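Chapter 9
Buying the Gear: Budgets Before Robots

Most first budgets go wrong the same way. The arm gets priced, the rest gets guessed. Plundow, a small packing firm, set aside money for one arm and forgot grippers, cables, tables, floor space. Colm Mulligan, who ran the purchase, had to go back and ask for more – twice.

In this chapter you will build a full list first, then put prices on it. Hand-held grippers come early on that list. They cost less then an arm and people can start work with them right away. 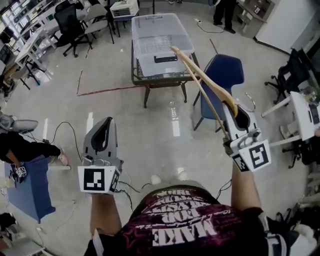
9.1 WHAT GOES ON THE LIST

Start with what the hands hold. Two grippers per person, marker blocks on each, cables. Then the task items: a plastic bin, a wooden utensil, a small table. Cheap stuff, but write it down. Tape for the floor too.

Next, spares. Plundow paid $445 per gripper and $300 for a box of spare jaws and cables. Shipping was seperate. Get the quote in writing – October prices may not hold.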